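Yupin Nilsuwan
6 July 2019

Moved to Clostdale for the quiet. Have now learned there are 2 kinds of quiet, and ours comes with a leaf blower.

The rental listing said "ample storage." The storage is one closet, and the water heater got there first.

So the kids' clothes get sorted on the bed, which is also the desk, the dining room and on bad days the office.
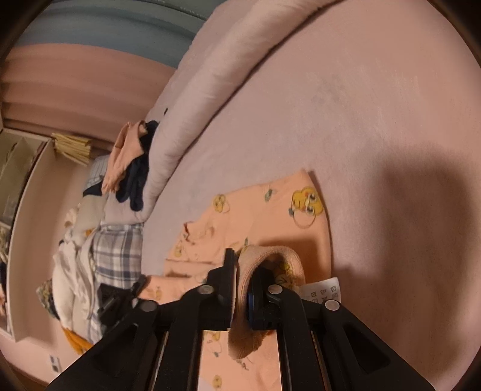
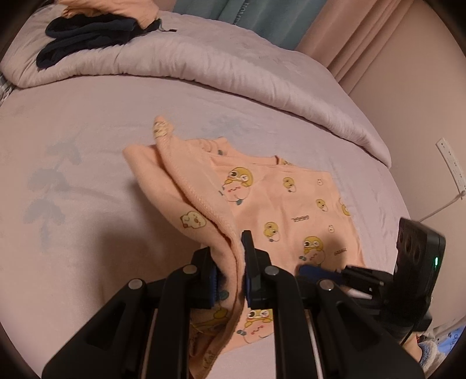
Small peach clothes, large pink bed. Laundry, ongoing.

Rent went up 37 dollars in August. The letter called it "an adjustment." I adjusted by eating cereal for dinner.

Asked the Traltau office about a bigger unit. I'm number 2694 on the list. They said it moves fast - they did not say which direction.

The landlord's dog is called Lobo and has a yard. I have met people with law degrees who don't have a yard.

My sister says try Grurnov, you can get three bedrooms there for some 1000 a month. You can also get one bus a day, and it leaves before I'm awake.

Anyway, if anyone in Clostdale is giving away a dresser, I can pick it up tonight. Narrow ones only. I measured the hallway twice and it was worse the second time.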